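Pose tracking and the 5 percent

I spent most of September with Mutico, the tracking package that half my feed seems to have adopted since spring. The pitch is that you stick printed markers on your hand-held grippers, wave them around, and get clean trajectories out the other end. The changelog says "production ready." I have my doubts.

My test set was 1792 short recordings. Mutico rejected 90 of them outright, and I can live with that, because a rejection is at least a clear answer. What bothers me is the 5 percent it accepted with a pose that flips for a few steps and then flips back. Square markers seen nearly face-on have always been ambiguous this way. The default filter smooths the flip into a graceful little arc, and the confidence score stays high the whole time. A planner fed on that will learn the arc.
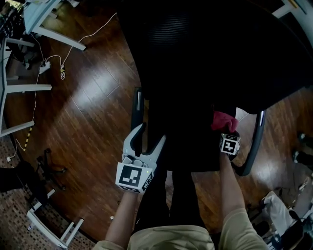 I turned the smoothing off and wrote a dumb check on angular velocity. It took 2 evenings and caught most of the bad ones. Zeder, which I used before and complained about plenty, at least logs both candidate poses so you can choose for yourself.

Maybe the next release fixes it. I'm keeping my check in either way, and the old Zeder config stays on disk.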